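Ticket 900 – Wäsche / Berufskleidung
Betreff: Weiße Kittel bleiben nach dem Falten knittrig
Gemeldet von: Ivone Xavier
Status: in Bearbeitung
Priorität: niedrig (von wem auch immer so eingestuft)

Eintrag 1, 11. März 2020
Seit der Umstellung auf den Weichspüler von Prornari kommen die weißen Teile mit mehr Falten vom Tisch als vorher. Betroffen sind vor allem Ärmel und Kragenbereich. Der Lieferant schreibt, das Mittel „glättet die Faser bereits beim Spülen“. Davon merke ich nichts. Bei 200 Teilen pro Durchgang ist Nachbügeln keine Lösung.

Eintrag 2
Antwort Prornari: Wir sollen die Dosierung verdoppeln. Dass ein Hersteller von Weichspüler mehr Weichspüler empfiehlt, überrascht mich wenig. Trotzdem drei Durchgänge lang gemacht. Die Teile riechen jetzt stärker, die Falten sind dieselben.

Eintrag 3
Vorschlag aus der Frühschicht: Stück erst ganz ausbreiten, Ärmel vom Rumpf weglegen, mit der flachen Hand von der Mitte nach außen streichen und dann den Saum nach oben umschlagen.
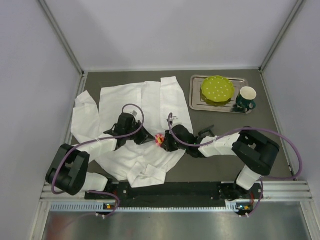 Bei glatter Ware mag das reichen. Sobald mehrere Lagen und Nähte übereinanderliegen, drückt sich die Naht in die obere Lage durch, und man hat nach dem Stapeln eine Kante, die vorher nicht da war. Ich habe es an zwei Kitteln aus derselben Trommel probiert: einer gestrichen, einer nicht. Am nächsten Morgen konnte ich sie nicht auseinanderhalten.

Eintrag 4
Trockner Fistent geprüft. Das Programm läuft laut Anzeige mit Abkühlphase, die Teile liegen danach aber noch lange in der Trommel, bis jemand Zeit hat. Hier vermute ich eher die Ursache. Bitte Technik um Rückmeldung, ob sich die Trommel nach Programmende weiterdrehen lässt.

Offen: Rückmeldung Technik. Weichspüler wieder auf alte Dosierung gestellt. Ticket bitte nicht schließen, nur weil zwei Wochen keiner etwas hineinschreibt. Das war im Oktober schon so.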